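Handout 2: Household chores and the general-purpose machine
Course unit: Automation outside the factory

1. Scope

The question for this unit is narrow. Given a furnished home and a list of ordinary chores, which items can a machine finish today without a person stepping in? Shop-floor work is used for comparison only.

2. Terms

Chore: a task with a stated start condition, a stated end condition and a time limit. "Tidy the living room" does not qualify. "Return all books to the middle shelf within 15 minutes" does.
Intervention: any contact, spoken correction or remote command after the start signal.
Completion rate: chores finished with no intervention, divided by chores attempted.

3. Shop floor versus home

A shop-floor cell is built for the machine. Parts arrive in a known position, lighting is fixed, and people stay behind a line. The Trumeck packing cell used in the February lab does one job and repeats it.

A home gives none of this. Furniture moves between visits, sunlight crosses the floor during the day, and a houseplant changes shape as it grows. Leaves are a poor target for depth sensing and a poor obstacle for planning – they bend, but the pot does not.

4. Results from the Erneda trials

The Erneda chore set was run in simulation with the Mahuika walking controller. Of 941 attempts, 67 percent were completed. Most of the successes were walking and carrying tasks. Watering, dusting around small objects and loading an oven accounted for almost all the failures.

Note the following when using this number:
– Simulated contact is cleaner than real contact. Water, dust and cloth were reduced to simple models.
– Rooms were known to the planner in advance.
– A dropped object counted as a failure only if it was not picked up within the time limit.

The Vunavico set uses the same definitions but moves the furniture between attempts. Do not pool the two sets.

5. Working answer

Walking through a known room: yes, in most cases. Fetching a rigid object from an open shelf: often. Cleaning a shelf with the objects left on it: not yet. Cooking: only single steps, with the food prepared by a person.

6. Exercise

Write start and end conditions for watering two potted plants, one on the floor and one on top of a waist-high shelving unit. State the time limit. List each point at which the robot must make contact with something, and mark the contacts a simulator is likely to get wrong.
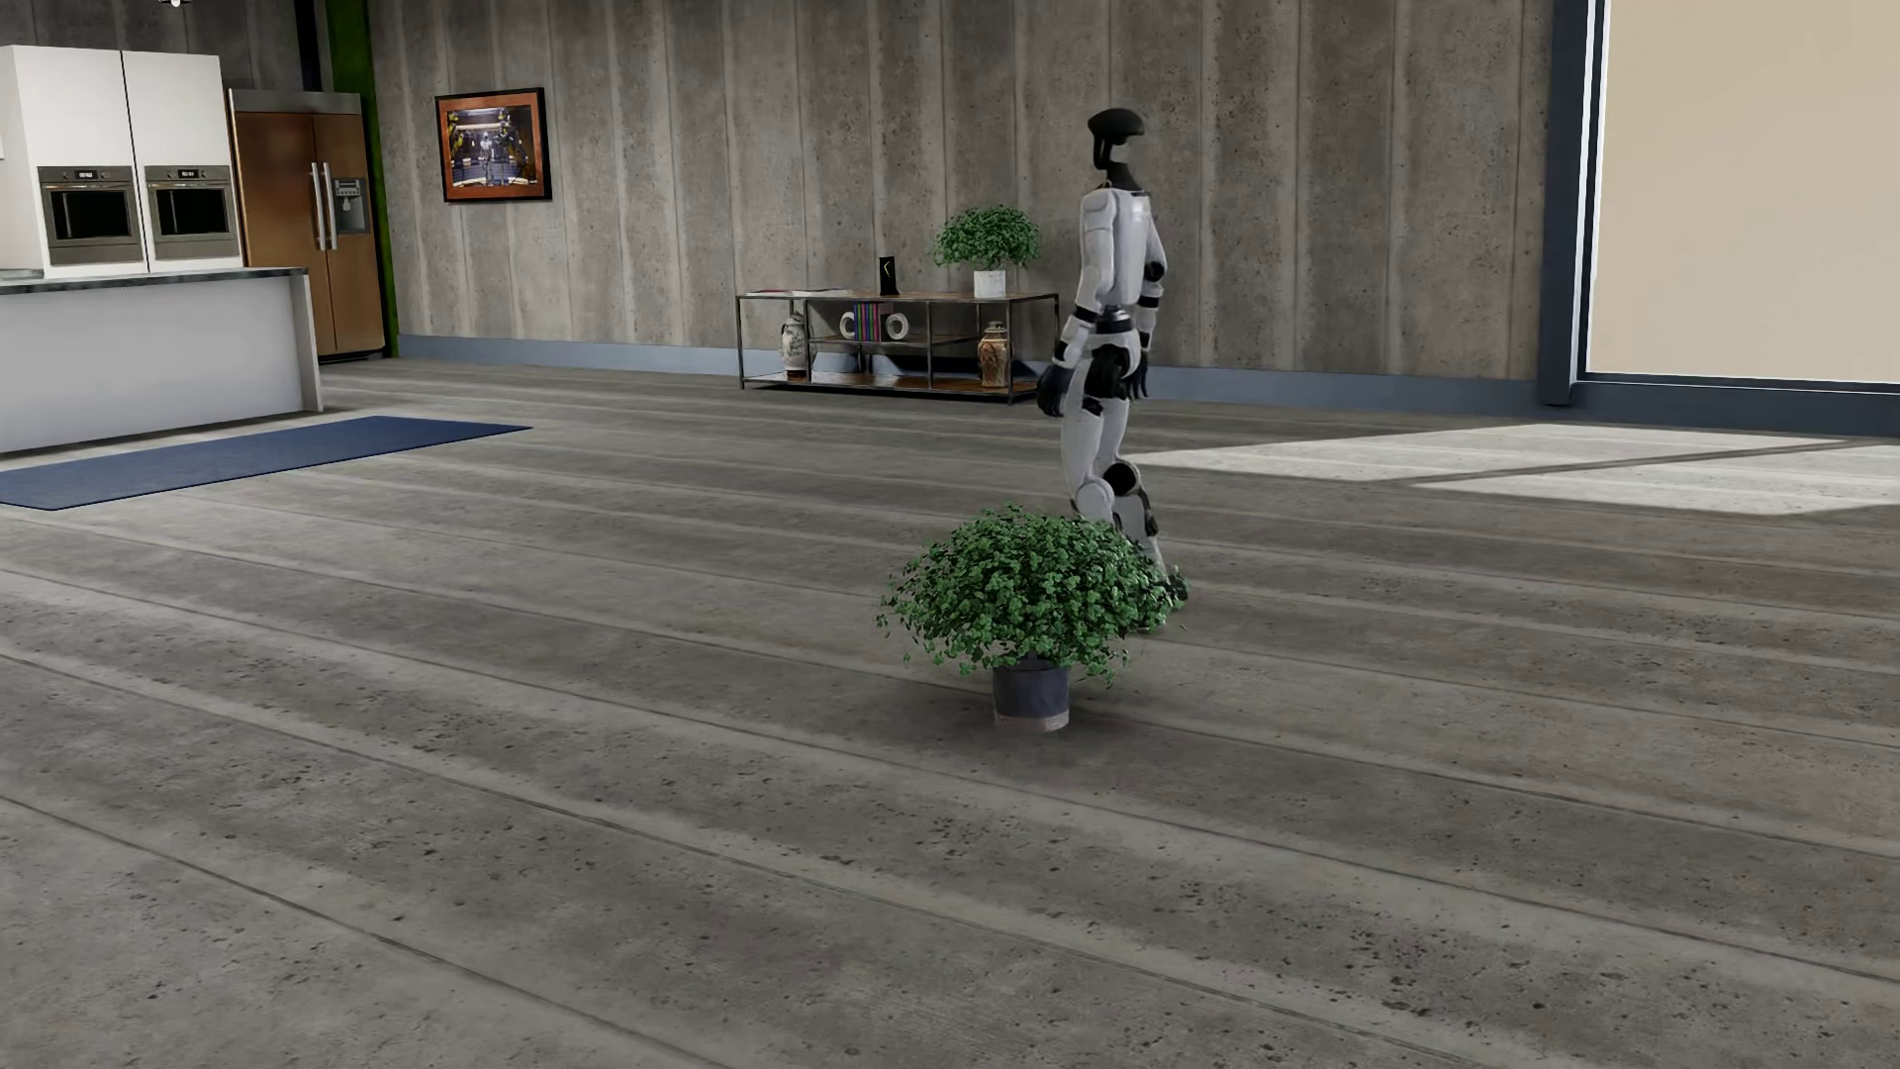

Erneda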